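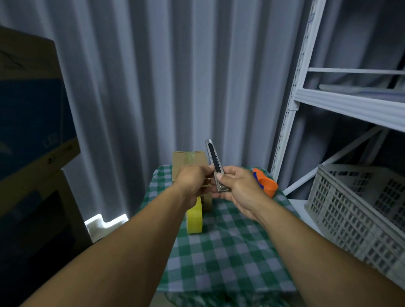

**wulan_n** wrote:
Can we settle the blade rule for demos we record to teach the arms? The Halim guide says "blade in before hands move on" and nothing else. Does that count for fiddling with the knife itself? With a utility knife held nearly upright and the other hand pinching near its base, I'd say that's a handling step and it gets its own label. My group lumps it in with "open box" and I keep losing that argument lol

**conall_h** wrote:
I'd lump it too. We had 300 clips last September and split every grip change. Labeling took forever and the policy didn't care.

**domnica.m** wrote:
Hard disagree, Conall. Safety review reads labels, not your policy. If the knife is in a hand, I want to be able to search for it. Also please write down where the knife gets parked!

**izzati_t** wrote:
Can I add one for the box itself? Ours says both hands steady it before any cutting starts, and I like that rule a lot.

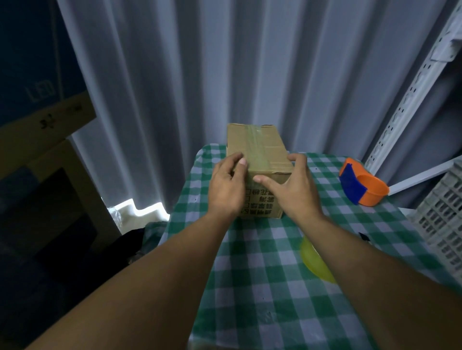
*Both hands on the box, tape running down the top.*

**conall_h** wrote:
Fine for a person, but our arm has one gripper and a clamp. You'd be teaching it a hand it doesn't have.

**izzati_t** wrote:
Then label it "brace" and let the clamp do the bracing? We did that at Bolska, 80 clips, no complaints.

**wulan_n** wrote:
OK I can live with "brace". So knife handling gets a label if it runs over 3 seconds?

**domnica.m** wrote:
Any length. I'm not budging on that one, sorry :)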